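**Wrapped fruit in the supermarket: do you buy it or avoid it?**

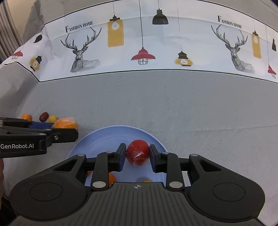
*Photo: Uleck, own picture. Free to repost with name.*

**Uleck** wrote:

Good evening to all. I moved to Vosuvlow in May and I have a question about shopping which maybe is small, but it is on my mind every week.

In the shop near my apartment, most of the fruit is sold one by one in plastic film. Apples, pears, peaches, even a lemon I have seen like this. Where I grew up, fruit was in a wooden box and you put it in a paper bag. If one was bad, you turned it around and took another.

My questions are these:

- Does the film really keep fruit fresh for longer at home, or is it only good for the shop?
- Do you take it off when you come home, or do you leave it on?
- Is there a place in town where I can buy without plastic and not pay double?

I don't want to start a fight. I would like to know what other people do. Please excuse my English, I write slowly and check the words.

---

**tin_kettle** wrote:

Leave it on until you eat it. It's there to keep the moisture in. I had a bag of unwrapped apples go wrinkly on me in nine days on the counter, while the wrapped ones from the same shop were still fine. Same kitchen, same week.

---

**Zou** wrote:

I don't agree with tin_kettle. It depends on what fruit and where you keep it. Peaches and tomatoes in tight film get wet on the inside and then you have mold, especially if you take them from the cold and put them in a warm kitchen. I always take the film off the same evening, dry the fruit with a towel, and put it in a bowl.

Apples I keep in the fridge drawer in a loose bag with the top open. They stay hard for many weeks like this. My grandmother kept hers in the cellar in newspaper, each one separate, and we ate them until spring.

---

**tin_kettle** wrote:

> Peaches and tomatoes in tight film get wet on the inside

OK, peaches I'll give you. I was talking about apples. But "always take it off" is too strong. A cucumber without its wrap is rubber by the next day in my fridge.

---

**Uleck** wrote:

Thank you both. So for the apple it is good to keep moisture, for the peach it is bad. And the cucumber I did not think about, but it is true, mine became very soft last week after I removed the film.

Zou, in which place did your grandmother have a cellar? I have only a balcony, and it has sun from noon until evening.

---

**Zou** wrote:

It was a farmhouse, far from here. A balcony with sun is no good for storing, sorry. Use the fridge drawer. And keep the apples away from other things, because they make your salad leaves go brown and your potatoes grow sprouts.

---

**marrow_and_me** wrote:

Can we talk about the third question? I stopped buying wrapped fruit at all. The covered market behind Utitz station has four or five fruit stalls, and two of them let you bring your own bag. Go after 3 in the afternoon, when they begin to lower the prices. I don't pay more than in the supermarket, and sometimes I pay less.

The fruit is not so pretty. There are spots, and the sizes are all different. It tastes better to me, but I know this is a matter of opinion.

---

**Uleck** wrote:

This is very useful! I pass Utitz every morning on the tram and I did not know there was a market behind it. Is it open all the year?

---

**marrow_and_me** wrote:

All year, but in winter there are fewer stalls, and the one with the good plums closes. Bring coins. The older sellers don't like cards.

---

**gravel99** wrote:

Unpopular view: I think people worry too much about the film. It weighs almost nothing. If an apple goes bad and you throw it away, you have wasted the water, the truck, the picking, everything. I would take a thin piece of plastic over a bin full of rotten fruit.

And some of us work until 9 at night. The market is closed then. The shop is open and the fruit is clean.

---

**marrow_and_me** wrote:

gravel99, I understand about the working hours, I had a job like this too. But an apple already has a skin. It kept very well for a long time before somebody decided to wrap it. If the shop ordered less, it would not need to protect so much.

Also "clean"? You should wash it after you take the film off. Somebody touched it before it was wrapped.

---

**gravel99** wrote:

I do wash it. I mean that forty people haven't squeezed it before me. Stand beside the pears at my shop for five minutes and watch. Every person presses with the thumb, and then takes a different one.

---

**Zou** wrote:

This is true about the pears. I confess I also press, but gently, near the stem.

---

**tin_kettle** wrote:

So it's you.

---

**Uleck** wrote:

I laughed at this. I have also pressed pears, I am sorry.

I think gravel99 has a point about waste, I did not see it from this side. But I am one person and I buy only what I eat in three days, so for me the fruit does not have time to go bad. For a family it can be different.

One more question, if I may. Where does the film go after? In my building there is a yellow bin and a gray bin, and the paper on the wall is so faded that I cannot read it.

---

**gravel99** wrote:

Gray. The thin stretchy kind isn't accepted in yellow. Bottles, tubs and trays go in yellow.

---

**marrow_and_me** wrote:

In my street they do accept film in the yellow one, if it is clean. I think it changes from one district to another. Ask at the town office, they have a printed sheet, and you can hang a new one in your building at the same time.

---

**Uleck** wrote:

I will ask there. And tomorrow I get off the tram at Utitz with a cloth bag and coins. If I find the plums, I will write which stall it was.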